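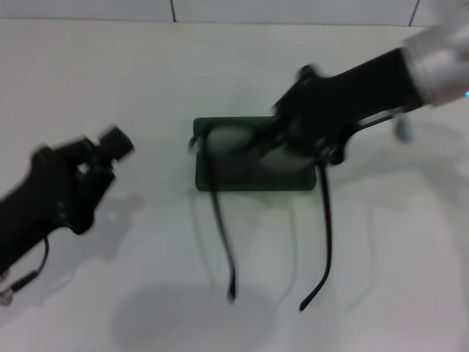 Gripper Comparison Bench: Pre-Run Inspection Checklist

Bench: Ilar, two-arm table
Task set: small fragile objects, starting with eyeglasses
Grippers under test: Zovine fingers (stock) and Pala fingers (narrow tip)
Checked by: Morenike Lawal
Second check: Aminu Uzor
Run log pages: 22

Mark each line OK, FIX or HOLD. Write a comment for anything other than a plain OK. A HOLD stops the session until Sakda Pongsiri signs it off.

1. Table and work area

1.1 Tabletop clean, no tape residue or crumbs. OK.

1.2 Green pad flat and square to the table edge. OK. Comment: the pad moves when a finger drags on it. We tried a second pad underneath and it made the lift height wrong, so we went back to one.

1.3 Lighting set the same as the last session. OK. Comment: shadows from both arms land on the white surface and the glasses throw a faint one of their own. The Okoro depth camera handles this fine. The color segmentation does not always. See 4.3.

1.4 Stop button within reach of the person at the table. OK.

1.5 Nothing stored behind the arms. FIX, done. Comment: moved a box of spare screws to the shelf.

2. Arms

2.1 Wrist housing screws at torque, both arms. OK.

2.2 Status light on before enabling motion. OK. Comment: blue is ready on this controller. Anything else, do not enable.

2.3 Both arms home without a warning. OK on the second try. Comment: left arm gave a joint 4 tracking warning on the first home. Cleared it and homed again. Aminu wants this written down every time it happens, even if it clears.

2.4 Cables clear of the table through the full reach. FIX. Comment: the cable under the left gripper hangs in a loop. It did not catch during the slow sweep, but there is room for it to catch on a temple arm if the left side comes in low. Add a clip before the next set. Do not pull it tight, the wrist needs the slack.

2.5 Speed limit set to the test value. OK.

2.6 Two-arm collision zone loaded. OK. Comment: the file on the controller was the old one with the wider gap. Suleiman Danladi loaded the new one and we repeated 2.3 afterward.

3. Grippers

3.1 Finger faces clean and not torn. OK.

3.2 Fingers close evenly. OK on Pala. FIX on Zovine. Comment: one Zovine finger touches slightly before the other. On a block this makes no difference. On glasses it turns them before the grip is complete.

3.3 Grip force set for the object. OK. Comment: start at the lowest setting for every new pair and go up one step at a time. Do not copy the force from the block tests.

3.4 Cycle count recorded. OK. Comment: Zovine at 1,899 cycles, Pala at 691. Keep this in mind when reading the slip results, the Zovine pads have had more wear.

3.5 Grip point agreed. OK. Comment: bridge and upper rim. Temple arms are not a grip point in this test. They hang free and swing during the move, and a grip out there puts load on the hinge.

3.6 Object checked before and after. OK. Comment: look at hinges, nose area and lenses. Any new mark goes in the log with the trial number. Do not wipe the lenses between trials unless the mark has been logged first.

4. Cameras

4.1 Head camera clean and locked. OK.

4.2 Calibration file matches the camera mount. OK.

4.3 Glasses detected on the green pad. HOLD, then OK. Comment: lenses let the green through, so the detector was finding two thin rims and sometimes only one. Lowering the edge threshold brought back both. Sakda signed off for this session only. If we change to a different pad color, do this line again from the start.

4.4 Exposure checked during motion. FIX. Comment: the left gripper smears in the head view when it moves at test speed, and so do the temple arms. Shorten the exposure before the handover trials. For single-arm lifts we can live with it.

4.5 Time stamps agree between camera and controller. OK.

5. Dry run

5.1 Slow lift and hold over the pad, right arm. OK.

5.2 Left arm approach and stop, right arm holding. OK. Comment: the left arm stopped short of the glasses as set. Leave that distance alone until 2.4 is closed.

5.3 Lower and release. OK on Pala. Comment: the temple tips reach the table first because they hang below the lenses. Lower slowly from that point, or the frame tips forward. Oluwaseun Anozie has added a pause to the script.

5.4 Stop button tested with an object in the grip. OK. Comment: both grippers held.

Open items

Cable clip on left gripper (2.4). Aminu.
Zovine finger alignment (3.2). Suleiman.
Shorter exposure, then repeat 4.3 with the new setting. Oluwaseun.
Swap in fresh Zovine pads so the two sets start level. Morenike, when the order arrives in January.

Cleared for single-arm trials with Pala fingers. Zovine trials and all handover trials wait on the items listed.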